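Subject: Re: [gripper-upkeep] finger slip on smooth objects
Date: 2020-04-25

On the list, Konstantinidis wrote:
> Our hand-held unit at Drillthorpe has started letting go of anything
> with rounded sides. Fingers close fine with nothing between them.
> Do I replace the whole finger set or is there something to adjust first?

Adjust first! We had the same trouble at Sternstead and I'm so pleased with how ours came back that I've been picking up everything on my desk.

Take out the screws on one white side plate, wipe the finger down with alcohol, then do the other side. Ours had 2 screws that had backed out a little, enough to let the left finger lean. Put them back snug, open and close the fingers 26 times, and check them again.
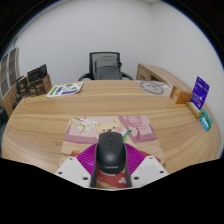

After that, go for a computer mouse as your test piece. It has curved flanks, it's light, and you'll know right away if one finger is doing more work than the other. Grip it low, lift it just clear of the pad and watch whether it turns. If it does, go back to the plates before you blame the fingers.

I do this every 118 grips now and keep a tally in the Treltham log sheet (love that sheet, by the way). Still on the original fingers!

Let me know what you find when you get the plates off.

Recent in this list:
Log sheet for Treltham units, new columns
Which alcohol wipes are safe on soft fingers?
Drillthorpe spare screws, lengths wanted

Contact the list owner | Back to top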